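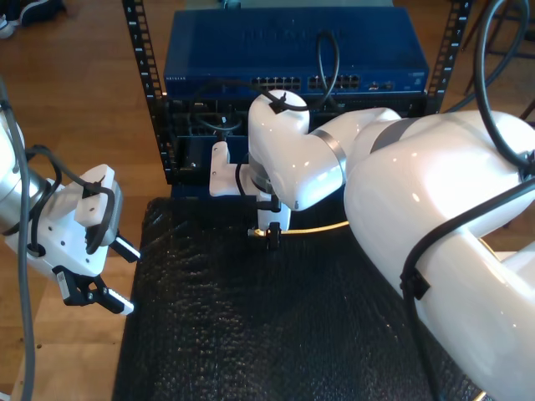
In Praise of the Ugly Yellow Cable

26 Mar 2020

I have a small, unreasonable grudge against matching patch cables. You know the look I mean: every cable the same shade of charcoal, all combed together and strapped down every couple of inches, the whole rack looking like it got dressed for a wedding. People post photos of these things and other people leave hearts under them. I've left hearts under them myself! And then I go to work and somebody asks me which one goes to the printer, and I would trade the whole gorgeous arrangement for one thin, loud, yellow cable that I can follow with my finger.

I look after the network for a few small offices in Flellgate, plus whatever my relatives break. It isn't glamorous. Most of it is a switch, a short rack, a table if I'm lucky, and a pile of cables that three different people bought in three different decades. And my opinion, after a lot of years on my knees behind other people's desks, is that we've all gotten much too interested in how wiring looks and a bit lazy about how it works when you need to change one thing in a hurry.

Take color. A black cable against a black rack post, with a black mat underneath and another black cable hanging in front of it, may as well be invisible. I have unplugged the wrong black cable more times than I'm going to admit here (the accounting people at Nazarenko remember one of them very well). A yellow one I can spot from the doorway. I don't care that it clashes with a blue switch. Blue and yellow look pretty cheerful together, if you ask me, and a network closet could use some cheer.

Now, the counterargument, which I hear from the guys at Vetent every time we bid on the same job, is that you color-code everything and print a chart. Fine. Wonderful. I have seen those charts. I've seen one taped inside a cabinet door listing seven colors, and in that cabinet there were two of them left, because somebody ran out of green in July and used whatever was in the drawer. My own system is much dumber. Whatever I'm most likely to need to pull gets the bright cable. Everything else can be any color it wants.

And while I'm being cranky, can we talk about what goes under the equipment? I am a mat person. I will go to my grave a mat person. If you're going to take a switch out and work on it somewhere, put something with a bit of texture down first, even if the table is old, even if it's only going to be a minute.
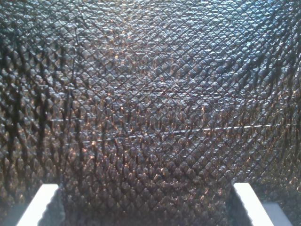
I came to this late, by way of a scratch almost a foot long across a client's very nice conference table, which I paid to have refinished and which still has a faint line in it if the light hits right. The chassis did that. Bare metal corner, one careless little shove. A bumpy mat costs less than lunch, it stops things from skating around, and the tiny parts you drop don't roll off to live under the radiator. I like the dark ones with a raised pattern. They hide dirt, they roll up, and a bit of crinkling doesn't bother me at all. A friend of mine irons hers flat, through a towel, and I have asked her to stop telling me about it.

The other thing I've changed my mind about is which way up a switch has to be. For years I treated the things like cakes, flat at all times, and I'd lie on the floor with a flashlight in my teeth trying to read the port numbers. Then one day I stood one up on its side on a table and could see the whole row of ports without bending my neck. That was it, I was converted. For a quick bit of plugging and checking, put it whichever way gets the ports where your eyes are. It goes back level in the rack when you're done, with air around it, and the switch holds no grudge.

What I won't budge on is the click. If you take one thing away from my grumbling, please let it be the click. A network plug that's almost in is the most annoying fault there is. It'll work for 90 days and then somebody vacuums. Push until you hear it or feel it, then give the cable a gentle tug, then move on to the next one. And if the little plastic tab has snapped off, throw the cable out. Don't save it! Don't put it back in the drawer for a rainy day, where I will find it and use it and lose an hour of my life.

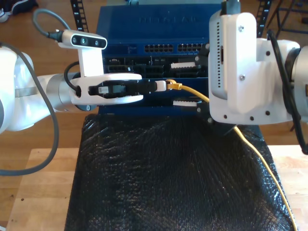
I had this whole argument with the office manager at Ruso last year, who had been quoted 2,000 dollars to have one modest rack "dressed." New cables all around, all cut to exact length, all one color. It would have looked incredible. It also would have meant that the first time anybody moved a desk, nothing would reach. I told her to buy a handful of cables a little longer than she thought she needed, two of them yellow, and a roll of the soft hook-and-loop ties that you can undo with one hand. She was disappointed in me, I think. She wanted the photo.

I get it, I do. There's a real pleasure in a tidy rack, and I'm not defending the rat's nest. A loose loop of cable hanging in front of the ports bugs me too, and I'll tuck it back every time. I just want the tidying to stop about where it starts making the next job harder. Leave some slack and use a color you can see. And for pity's sake, throw out the ones with the broken tabs.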